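Week 4 - Lost places and the stories that stick to them

Okay, so last week we did sea monsters, and I promised we'd move on to vanished places. My favourite topic, so bear with me if I ramble!

Start with the Bermúdez problem. When we say "the Bermuda Triangle", we're using the name of an island that was called after a Spanish sailor, and the triangle itself only got its label in the 1960s. The sea was there all along - the mystery is younger than a lot of your parents. Keep that in mind whenever somebody tells you a legend is ancient. Ask when the name turns up in print.

Now the Lekwood story, which is in your reader. A village of 66 people is supposed to have walked off into the fog one January and left the kettles on. I love it. But look at how the number behaves. In the oldest version it's 14 people, all from one logging camp. A couple of retellings later it's 66, and by the time it reaches the paperback you've got nearly 4,000, plus a church bell ringing under the lake. I'd like you to colour-code the three versions (any pens will do) and mark what gets added each time.

Things to watch for while you read:

- a witness who is always a friend of a friend
- weather that shows up only in the later tellings
- a missing logbook, diary or map

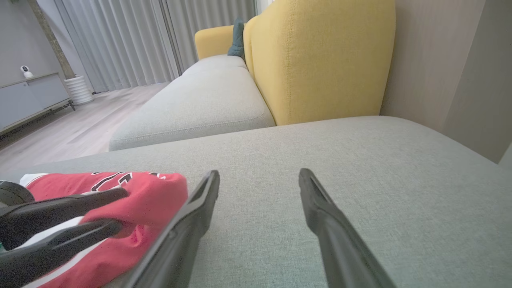 The logbook is the one I'd spend your time on. In the Custura tale the captain's book is "lost in a fire", and in the Jivon tale the surveyor's map is "sold overseas", and both do the same job for the storyteller. You can't check it! I'm not saying every lost record is a fib - archives do burn - but write it down when you spot one.

For next class, read up to page 20 and bring one local legend from wherever you grew up. Your nan's version is fine, and probably better than the one online.

Questions? Email the course office | © Folklore and Mystery course notes | Back to top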